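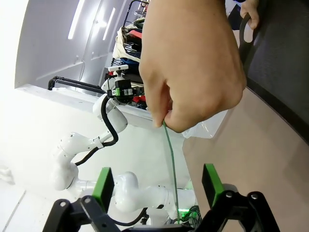
Speaker notes, Saturday, June 7, 2025
Talk: Sorting laundry with a secondhand arm and not much money

Opening (take it slow, people are still finding chairs)

Good morning, and thank you for coming out on a weekend when you could be in your yards. I'm going to talk about Drovel, the clothes-handling project that has been taking over one end of our shared workshop since November. I'll try to leave plenty of room for questions, though I know myself, and if I'm still talking about cables when the clock says we should be done, please just wave.

Say up front: I'm not an engineer. I repair sewing machines. I came to this because I wanted something that could pick up a shirt from a heap, and I figured that couldn't be so different from feeding cloth under a presser foot. (Pause. The sewing people will laugh.) It is very different.

The gripper

Start with the fingers, because that's what everybody asks about. Two flat green pads on black brackets, and the pads are meant to be cheap and easy to swap. We're on our third set of pads now. The first set was too slick and a T-shirt would slide out halfway across the table. The second set held beautifully and then wouldn't let go, so you'd get a sock riding around on one finger for the rest of the afternoon.

Mention the angle. The pads lean in a little toward each other, and that small tilt did more for us than any change of material. If you only write down one thing about grippers today, write that down.

Pass the old pads around. Ask for them back!

The cable

Okay, this is my favorite part and I promise to keep it short. The thin green cable is the one that gave us the most grief. We lost 49 runs to it in one month. I have the notebook if anybody wants to see it, complete with coffee rings. The arm would reach across, the cable would go tight, the signal would drop for a blink, and Worker (that's our control program, I didn't name it) would stop everything and wait very politely for instructions.

What we do now is hold the cable up by hand and let it hang straight down past the fingers before we fasten any of it. You can see right away where it wants to go. Then open the jaws all the way and look again, and close them and look again. I used to fasten first and check later, and I have the snipped zip ties to show for it.

Leave slack at the elbow too. The heavier black one runs along the outside of the arm in a loose curve and it looks untidy, and I was forever tempted to pull it snug. Please don't pull it snug.

The clothes

People offer us clean rags to practice with, which is kind, but rags are too easy. We want real clothes, the stripes and the collars and that one sweater that has stretched out of shape. We keep ours piled on the rack, some folded and some just draped. Stripes are hard for the camera, navy next to navy is harder.

Numbers, for those who like them: 1346 tries so far on the current setup, and 69 percent of them ended with one garment picked up and set down where we wanted it. Most of the rest were two garments at once. I still find that number a bit thrilling, if I'm being truthful, even though my niece could beat it without looking up from her phone.

What it cost us

Skip this if running late. The Fankhauser bench supply was the one new thing we bought and I'd buy it again. The Kutis mounting plate we got used, with the wrong holes, and spent a whole evening drilling new ones. If your shop has a drill press, be nice to whoever keeps it sharp.

Questions

Likely ones: Can it fold? (No, and please stop asking, I say with love.) Is it safe to stand near? (We keep the stop button in reach and go slowly while hands are in there.) Can I come try it? Yes, please do. Bring a shirt you aren't too attached to.

Sign-up sheet is by the door. Remember to collect the pads.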